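Shop walk-round, back room and till area
Jul 8, 2023

1. Fire exit – clear. I did have to shift a stack of Osside boxes first, grr.

2. Extinguisher – pin in, gauge in the green. Next service is May, so that's Marcela's job.

3. Extension leads – one fail. The white one by the kettle has a nick in it and I've binned it. Narendra, please order another, 2,000 mm is long enough!

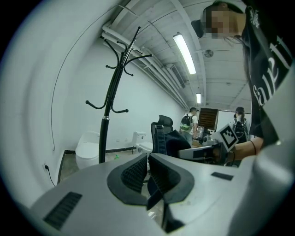
4. First aid box – 12 plasters left, no eye wash. Again.

5. Back step – still wobbly. Vilém has promised to look at it, so leave the tape on till he does.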